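Womcombe cafe strip to lose 50 parking spots from May

Parking on the main street in Womcombe is about to get a lot tighter, and the cafe owners aren't happy.

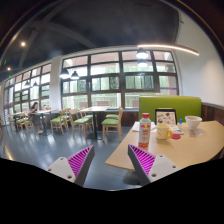
Council voted 8 to 3 last night to pull out 50 angle parks between the post office and the Garnis Street roundabout. Work starts in May. In their place – wider footpaths, a bike lane on the north side and room for outdoor tables.

The meeting ran until nearly 11pm. Standing room only for most of it.

A petition against the plan had 1,167 signatures by the time it was handed over. Most came off the counters of shops along the strip, where it's been sitting next to the till since the summer holidays.

Mwanaisha Ndung'u runs a lunch place at the roundabout end. She told the meeting her regulars are tradies and older people who want to pull up out the front, grab something and go.

"They get half an hour. They're not going to walk from behind the library in the rain for a toastie," she said.

She wants the work pushed back until the new car park behind the library is finished. That motion was put and lost.

Not everyone on the strip is against it. Amanuel Derese, who has the coffee roastery Adugna two doors up from the chemist, said he'd been asking for a wider footpath for years. He has four tables outside now and prams can't get past them.

"Saturdays it's a mess out there. People are stepping onto the road to get around," he said.

Derese did ask for the loading zone to stay where it is. Council staff said it would move across the road, near the bakery, and would be signed for 15 minutes before 10am only. He said after the meeting that he'd be taking that up with them again.

The contractor is Groteck, the same mob that did the pool car park last year. Work will be done in three stages, starting at the post office end, with one lane of traffic open the whole time. Footpaths stay open as well, though there will be detours around the pedestrian crossing for part of stage two. Noisy work is meant to stop between 12 and 2 so people can eat lunch in peace.

Traffic counts tabled at the meeting put the street at around 3,000 vehicles a day. Staff said a fair share of those drive straight through without stopping. Several people in the gallery disputed that, loudly, and the mayor had to call for order twice.

Outdoor dining permits will be free for the first year. After that the fee hasnt been set. Businesses can apply now at the customer service desk, and will need a sketch of where the tables go plus a copy of their insurance.

Disabled parks: the two outside the chemist stay. A third goes in near the bank.

Buses arent affected until stage three, when the stop outside the newsagent shifts down to the park. Timetables to come.

Plans are up on the wall at the library and on the council website. Drop-in session for shop owners at the hall, 5.30pm, date to be confirmed.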